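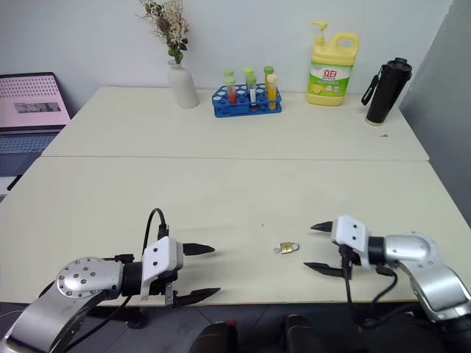 Fig. 1. Screw holes in a ring on a round joint.

MECH 296: Workshop Practice
Handout 2: Threaded fasteners and bolt circles

Read before the Bosberg workshop session. Bring the handout with you, along with a pencil and safety glasses.

Terms

Major diameter: the largest diameter of the thread, measured across the crests. It gives the nominal size of a metric screw, so an M6 has a nominal major diameter of 6 mm.

Pitch: the distance from one crest to the next, measured along the axis. Metric sizes are sold in a coarse pitch and one or more fine pitches. If no pitch is written on a drawing, assume coarse.

Grip length: the combined thickness of the parts being clamped.

Preload: the tension left in a bolt after tightening. It is what holds the joint together. A bolt with too little preload will let the parts slip, and slipping parts work the bolt loose.

Bolt circle (also pitch circle): the circle that passes through the centres of a ring of holes. Its diameter is given on the drawing as BCD or PCD. Don't measure it from the outside edges of the holes.

Laying out a bolt circle

Mark the centre of the part first. If the part has been turned on the lathe and the centre is gone, plug the bore with a scrap of timber or aluminium and find the centre on the plug.

Set dividers to half the BCD and scribe the circle. For six holes, keep the dividers at the same setting and step around the circumference; the sixth step should land on your starting mark. For any other number of holes, calculate the chord:

chord = BCD x sin(180° / number of holes)

Errors in stepping add up. If the last step misses the first mark, don't fudge the final hole. Clean off the layout ink and start again. The practice plate has a BCD of 26 mm, and at that size a small error in the divider setting is easy to see by the time you get back to the start.

Centre-punch each mark lightly, check it with a magnifier, then punch again to full depth. Drill a pilot hole before the final size.

Clearance or tapped?

In most joints one part is drilled clear and the other is tapped. Tapping both is a common student mistake. The screw then binds between the two threads and the faces can be held slightly apart, even though the screw feels tight.

For steel, allow thread engagement of at least the screw diameter. Aluminium is softer and needs more, usually one and a half to two diameters. Blind holes must be drilled deeper than the thread, with room for chips and for the tapered end of the tap.

Tightening order

Start all screws by hand. Bring them to light contact, then tighten in a star pattern, crossing to the opposite side each time. Go over the pattern at least twice, raising the torque on each pass, and finish with one pass around the ring at full torque. Going straight around from the first screw can tilt the part and crush one side of a gasket.

Torque figures on the Mukitz wall chart are for clean, dry threads. Oil lowers the friction, so the same torque gives a higher preload and may overstretch the screw.

Stores

The fastener cabinet holds nearly 2,000 pieces, sorted by diameter and then by length. Check the thread with a gauge before you fit anything. Imperial screws do get into the metric drawers, and some will start a turn or so in the wrong hole before they jam. Damaged screws go in the scrap tin.

To hand in

A dimensioned sketch of your plate, the chord calculation with working, and the plate itself, deburred on both faces. Due at the end of the session.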